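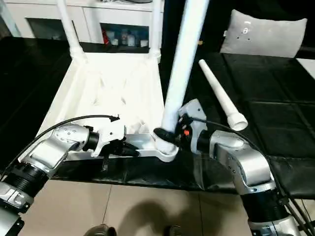
Push-in legs on white plastic chairs: glue, mallet or patience?
Furnival Home & Hall Forum > Chairs, Tables & Seating

porchlight_pam
Posts: 1,738
Hi everyone, I'm hoping to pick your brains, because I have 14 of the white Kondness chairs to get together before our supper in October and I'm already sore from the first few! They're the plain plastic kind with the round legs that push into the corners of the seat. The hall in Adanbridge bought them flat to save on shipping, and I said I'd do it because I like this sort of thing (I still do, mostly).

My trouble is that three of the legs on a chair go in nicely and the fourth one always fights me. It gets most of the way and then sits there with a little gap showing at the collar. I've been laying the chair down on a table so the legs point up and I can lean on them, and that's much kinder to my back than the floor was. But leaning only gets me so far. Would you glue them? Would you hit them with something? I'd love these to last, and I'd also love to be able to take them apart again if we ever lose the storage room.

gullwing62
Posts: 412
Glue. Every time. I have a set on my patio that I put together dry and the legs worked loose inside of one summer. You pick up the chair and a leg stays behind on the ground. A bead of the clear Gakel stuff around the inside of the socket, push, twist, leave it overnight, done.

mapleandmoth
Posts: 88
Oh please don't glue them, Pam! I'm sorry, gullwing, I know we've gone around on this before, but once a leg is glued and then cracks (and one will, somebody's uncle leans back in it), the whole chair goes in the trash. With a dry fit you can steal a leg from another chair and keep going. We've done that at our place for years and we have one sad legless seat in the closet that has kept the rest of them alive.

On your fourth leg, I think you may be pushing the first three all the way home too early. Start all four just enough that they stand up by themselves, then go around and give each a bit, then go around again. The seat flexes a little, and if three corners are tight, the last one can end up pointing somewhere slightly different from where the leg wants to go. It's the same as lug nuts on a wheel, my dad used to say.

gullwing62
Posts: 412
Lug nuts are a fair comparison, I'll give you that. I still say glue. Patio chairs get dragged.

porchlight_pam
Posts: 1,738
These will be indoors, on a wood floor, and stacked against the wall between suppers. So not dragged much, unless the kids get hold of them.

I do like the go-around idea. I tend to finish one corner before I even think about the next, which is how I do jigsaw puzzles too, now that I write it down. I put something dark over the table yesterday evening so I'd stop losing the parts, and that has been the best thing I've done so far. White on black, you can find anything.
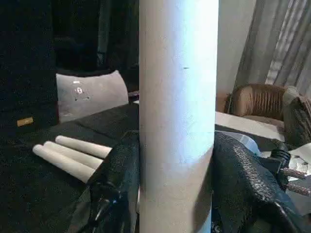
A white tube up close, with three of the short ones on the black cloth and the gray chair back behind.

tinbucket
Posts: 1,209
The dark cloth is a good trick and I'm stealing it. I always used an old white sheet, and you can imagine how well that goes with white parts.

Two things from me. First, look inside the sockets before you push anything. Molded plastic often has a little ridge left over where the two halves of the mold met, and if it lands in the wrong spot the leg rides up on it and stops. I run a popsicle stick with a scrap of fine sandpaper around the inside, just a couple of turns. Don't get carried away or it'll be sloppy.

Second, and I know I'll get letters, I do use a mallet. Rubber, small, with a folded towel over the end of the leg. Two or three taps.

mapleandmoth
Posts: 88
No letters, but I'd hold the corner of the seat firmly while you tap. I had one skid right off the table on me. And keep the edge of the seat well back on the table so it has something under it.

sockdrawer_sal
Posts: 31
Can I ask a beginner question? Does it matter which leg goes where? I bought two chairs like these from Gakel, different maker I suppose, and mine wobble like anything. I assumed they were all the same leg.

tinbucket
Posts: 1,209
Sal, depends on the chair. On a lot of them the back legs are cut at a slightly different angle from the front ones. Stand yours next to each other on the table and compare the ends. If two of them match and the other two match, you have your answer. If they're all the same, then I'd suspect the floor. My kitchen floor has made liars out of many good chairs.

sockdrawer_sal
Posts: 31
Well, I just went and looked and I have one of the front ones in the back. Thank you! I'm a little embarrassed but mostly pleased.

porchlight_pam
Posts: 1,738
Don't be embarrassed, Sal, I did one with the collar upside down and only noticed when I went to make the next one match.

Update from me. I did two chairs this morning using mapleandmoth's method with no glue and no mallet, and there's no gap at all on the first. The second has one stubborn corner, so that's getting the popsicle stick after lunch. I did have to press harder than I'd like, and I can see why people reach for a hammer. My plan is to leave them dry for the supper and see how they hold up. Gullwing, if a leg drops off under the mayor I will come back here and say you told me so.

gullwing62
Posts: 412
I'll be waiting. The tube of Gakel keeps for ages if you put the cap back on tight.

hollyhock_lane
Posts: 640
Coming in with a different thought, which is rubber tips for the feet before you stack them. Hard plastic will scuff a wood floor, and our floor cost almost 3,000 dollars to refinish, so I've gotten strict about it. Measure across the bottom of the leg first and buy a hair smaller so they grip. They go on easiest while the chair is still lying down with its feet in the air, so if you haven't finished them all, now's the time.

porchlight_pam
Posts: 1,738
Hollyhock, where were you two chairs ago! Okay, those will go back up on the table. Do you get the clear ones or the white? I'd worry about the white ones yellowing.

hollyhock_lane
Posts: 640
Clear, but they collect lint something terrible. I wipe them when I think of it.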